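Refinishing a kitchen table: oil or poly?

tustia_jas
Finally got the old finish off my grandmother's table!! I'm so in love with this thing. Which way would you go, oil or polyurethane? We eat on it every day.

Drorkbridge80
Poly, three thin coats. Kids, juice, homework, done.

juwita_s
Oh please don't! Oil is so much nicer to touch, and when it gets a scratch you just rub more in. Mine is nine years old and still gorgeous.

Drorkbridge80
Nice if you like re-oiling every April. I don't.

tustia_jas
Ha, I kind of do like it? 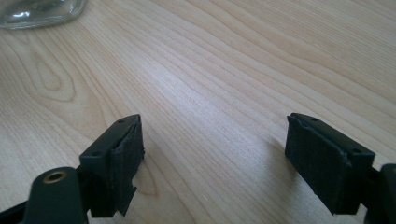
juwita_s
Oil never hid the color on mine, and I'd pick it again tomorrow. Go look at a pale top like the one in my picture, with a good stretch of bare wood in the middle, and think about whether you want a plastic coat over that. Try both on the underside first, though!

Drorkbridge80
Testing underneath, yes. We agree on something. Still poly.

tustia_jas
Off to buy two small cans :)

Related threads
Getting water rings out of oak
Wobbly chair legs, glue or screws?
Udesbridge flea market finds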